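Cómo vacío la cesta de los trastos sin volverme loca

Tengo en el salón una cesta de malla metálica que se lo traga todo: toallas, pelotas, muñecos de goma, latas de refresco que alguien dejó ahí «un momento». Durante años la volcaba en el suelo y luego me pasaba media tarde persiguiendo pelotas debajo del sofá. ¡Se acabó! Ahora lo hago así y en 25 minutos estoy tomándome un café.

Primero, la tela. Siempre. Las toallas van enganchadas con todo lo demás, así que las cojo por el centro y las levanto despacito, sin tirar (si tiras, sale volando la pelota de pinchos, palabra). Las sacudo sobre la propia cesta por si llevan algo dentro y van derechas a la lavadora. Las de tejido gofre las lavo aparte porque la mía suelta una pelusa tremenda.

Luego las latas. Miro si queda líquido, las enjuago, las aplasto y al contenedor amarillo.

Después los juguetes, por material. Los de goma y las pelotas duras van al fregadero con agua templada y un chorrito de jabón Ilinov, el de la botella de 700 ml que me dura meses. Los peludos no los mojo: cepillo y a la ventana.

La cesta vacía la repaso con un cepillo de dientes viejo, sobre todo donde la malla se junta con el borde, que ahí se acumulan migas y pelos. La mía es de Betancur, me costó 70 coronas en un mercadillo de Nonddale y sigue como nueva.

Al volver a llenarla, lo pesado abajo y las toallas en otro sitio. Bueno, eso es lo ideal, en mi casa aguanta hasta el jueves que viene como mucho.
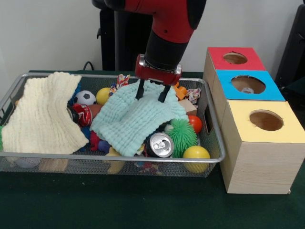

Foto: Åsmund Dalen

Toallas por encima, pelotas y latas por debajo: se empieza por la azul.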